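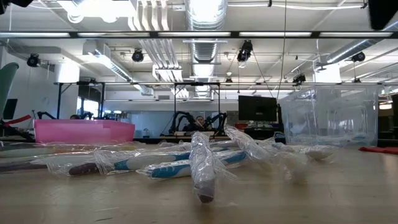
Council's free dental kits: big launch, thin detail

Feltstead council will hand out free dental kits to 3306 households from August, in a program the mayor's office has already called a turning point for oral health in the shire. Whether a toothbrush in the letterbox can turn much of anything is a question the council papers don't spend long on.

The kits, each with a toothbrush, a small tube of toothpaste and a fridge magnet, will be supplied by Jevden, a wholesaler that also does the council's bin liners and hand soap. The contract was let without going to open tender. A council spokesperson said it fell below the threshold at which one is required, and declined to give the price per kit.

What Feltstead lacks is a dentist. The public clinic on Station Street opens three days a week and had 348 adults on its waiting list at last count. The typical wait for a general check-up is 19 months. Those figures come from the clinic's own report, tabled at the same meeting that approved the kits, and they drew no questions from councillors.

Şengül Bayram, who ran the clinic's front desk until she retired last year, said people on the list weren't short of toothbrushes.

"They've got a cracked molar and they're living on Panadol and soup," she said. "You can buy a brush at the servo. You can't buy a filling there."

Council's program officer, Nattawut Chuensuk, defended the scheme. He said it was aimed at prevention and had never been meant to replace treatment. Families on tight budgets often kept brushes well past the point of usefulness, he said, and a free one was a fair place to start.

Asked how the council would know if the kits had worked, Mr Chuensuk said there would be a survey. It will ask residents if they received a kit and if they were happy with it. It won't ask about their teeth.

The last giveaway of this sort doesn't inspire much faith. Two winters ago the council sent out pedometers under a fitness deal with Zotasport, also to be followed by a survey. The results were never published, and a request for them this week was referred to the records team.

There's the rubbish to think about as well. Councillors voted in autumn to cut single-use plastic across all council programs, and the papers for the dental kits make no mention of packaging. The spokesperson said that policy applied to events and catering.

To be fair to the council, dental clinics are a state responsibility and it can't conjure up a second chair by itself. It could ask for one, though. The last letter to the state on the subject that this paper could find was sent under the previous mayor.

Deliveries begin in the Bozkurt estate and move north. Residents who don't want a kit can opt out by calling the customer service desk before 4 pm on Thursday.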